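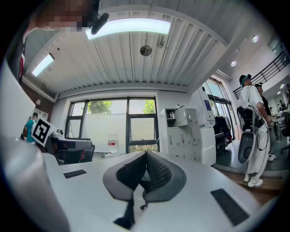
Gripper number 7 back in service at Moteo after pad change

People who drop in to Moteo's upstairs office on Skinner Street have been asking after gripper number 7, and we're happy to report it's back in use this November with fresh finger pads, a new cable and a good deal less wobble than it had in the winter (more on the wobble further down).

Number 7 is the hand-held one, the white unit with the two dark grey fingers that the crew carry through the office when they're recording tasks by hand. It was the first of its kind Moteo put together, and it had done 2786 recorded runs when it came off the roster. Quite a few of those were bottles and cups, a great many were folding jobs, and there was one long week of putting things into lockers and taking them out again which the people involved would probably prefer we left alone.

Calum MacAulay, who looks after all the hand-held gear at Moteo, took number 7 out of service when it began letting go of things. A bottle would lift nicely, get most of the way across to the bench and then slide down through the fingers. He checked the trigger first, then the spring behind it, and both were fine, so he took the fingers off and found that the textured pads on the inner faces had gone quite smooth near the tips, where nearly all of the gripping gets done. The left one was also starting to lift at the bottom corner.

"You get used to it as it goes," Calum told us over a cup of tea. "Everyone had started squeezing a bit harder, and I was doing it too. Then I handed it to someone new and they dropped the first three things they picked up, and that was really when I went and had a proper look."

Replacement pads came from Jurkside, the small rubber and plastics place that has been supplying Moteo from the beginning, and they went on over a couple of afternoons. The old glue was the slow part. Calum warms the finger a little, works the pad off from the bottom, and then goes over the face with a plastic scraper and a rag until there's nothing left that catches a fingernail. He won't have a metal blade anywhere near it, having scored a finger that way once and had to look at the mark every day afterwards. New pads get pressed on with a pair of wooden blocks and a clamp, and stay in the clamp overnight.

While it was apart he also did the wobble. Two of the screws holding the right finger to its carriage had backed out a little, enough that the fingers met slightly crooked when they closed, and he's put them back in with a dab of thread lock. The cable had a kink near the plug and was swapped for a longer one with a softer jacket, to the great relief of the taller members of the crew.

After that came the checks, which are done out in the main office with everybody's day going on around them. The gripper has to be shown the square black-and-white marker on its board before each session, so that its position can be worked out properly, and if the fingers have been off it has to be done more carefully, with the marker held at several heights and the gripper tilted this way and that. Allow 30 minutes, says the sheet on the wall. Calum reckons you can do it quicker if the phone doesn't ring, and he would like it known that the phone always rings.

Number 7 passed, and went straight back to work on the bottles. It has shared the floor since then with the crew trying out the backpack rig, so visitors should expect to find the middle of the room a bit busy, and are asked to keep to the stairs side if they're carrying anything hot.

There's now a care card for all the hand-held units, written by Calum and tidied up by the Memby team downstairs, who have pinned a copy beside their own gear as well. It asks people to wipe the pads with a damp cloth at the end of the day and let them dry with the fingers open, to run a thumb over the tips before starting, and to hang the gripper up by its body and never by the cable. If a pad feels smooth or a corner has come up, put a strip of yellow tape on the handle and leave it in Calum's tray. Please don't try to stick it back down with whatever is in the kitchen drawer. He has had one come back that way and was very decent about it, but it took him most of a morning to get the stuff off.

The spare pads live in the biscuit tin on the second shelf of the parts cupboard, and Calum has asked that the tin be left where it is even when there are biscuits about. Number 4 is next in line for the same treatment, and he'd like it in his tray by the end of the month, so if you've got it at your desk, would you kindly bring it over.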